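A day on the set of Vukel

The car park at the Chisholm studios fills early when a series is shooting, so I took the bus from Plekosham and walked the last stretch along the canal. The visit had been arranged for people who run local screen clubs and film societies. There were 10 of us, and we were given lanyards, a safety talk and a mug of tea before anyone let us near a camera.

Vukel is a police drama in its second series, set in a made-up port town called Pukville. Most of it is filmed indoors in two large sheds that used to store animal feed.

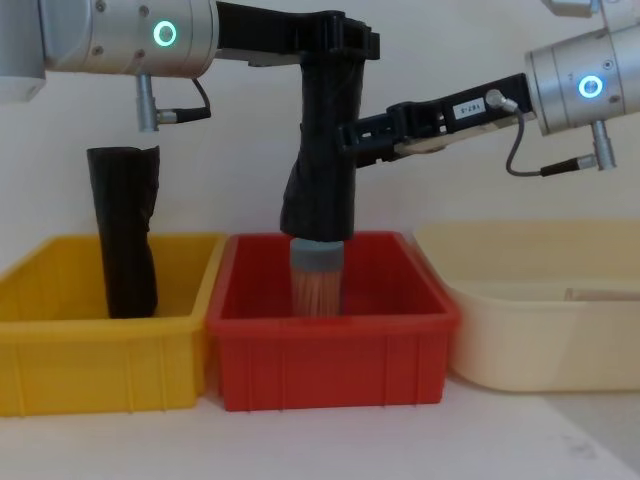
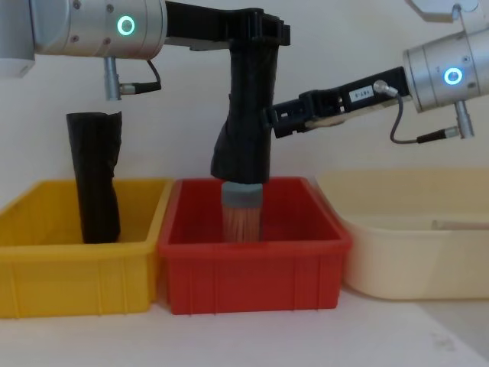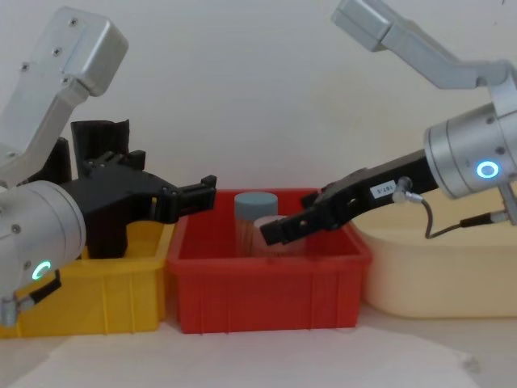

Wycliffe Temba thought the second series had lost something by moving indoors, and he put this to our guide before we had finished our tea. In his view the first series worked on account of the harbour, the weather and all the waiting about in parked cars. The guide took it well. She said the writers had asked for more interview scenes this time, and that a shoot on the real quayside lost a lot of hours to wind and rain.

We went first to the police station set. It is one long corridor with offices off it, and the walls are on wheels so that any room can be opened up on the side where the camera needs to go. The corridor is narrower than it looks on television. The noticeboards are covered in real typed notices, written by someone in the art department, including a rota for cleaning the fridge. I read most of that while the others were asking about lenses.

The interview room is the only set with a proper ceiling. Ankit Tiwari, who directs four of the eight episodes, wanted one so that he could place the camera low and have the actors feel shut in. It makes life hard for the sound and lighting crews. The lights have to come through a panel behind the door, and the boom has to be kept very short.

We watched one scene being shot. It was a page and a half long, two officers and a witness who has changed her story, and it took most of the morning. They did the whole scene wide, then again on each actor, then went back for a single line because a lorry had been heard reversing outside. Between takes the actress playing the witness sat with her script shut and did not speak to anybody. When they went again she was crying within a few seconds.

Lunch was in the canteen tent: chicken pie or a bean stew, and a good crumble. Tiwari came over for a quarter of an hour and answered questions. He said the story for this series started with a missing persons case that the writers kept trying to make bigger, until they gave up and let it be small. He would not say who did it. He did say that the last episode had been rewritten since the read-through, and that some of the cast had not yet seen the new pages.

In the afternoon we were shown the costume store and the edit rooms. The costume store has 1,332 items on its list, and every one is tagged with a scene number. There are three copies of the lead detective's coat, one clean, one muddy and one with a torn sleeve. In the edit suite we saw a rough cut of the opening - no music yet, and a caption where a shot of the ferry will go. Even so it held the room. I liked it better than the start of series one, though Temba told me on the way out that he would wait for the ferry.

The tour finished at four. The next visits are in June and places go through the film society mailing list. Wear flat shoes, as there are cables everywhere, and bring a jumper for the sheds. The 406 bus stops outside the main gate and runs until early evening.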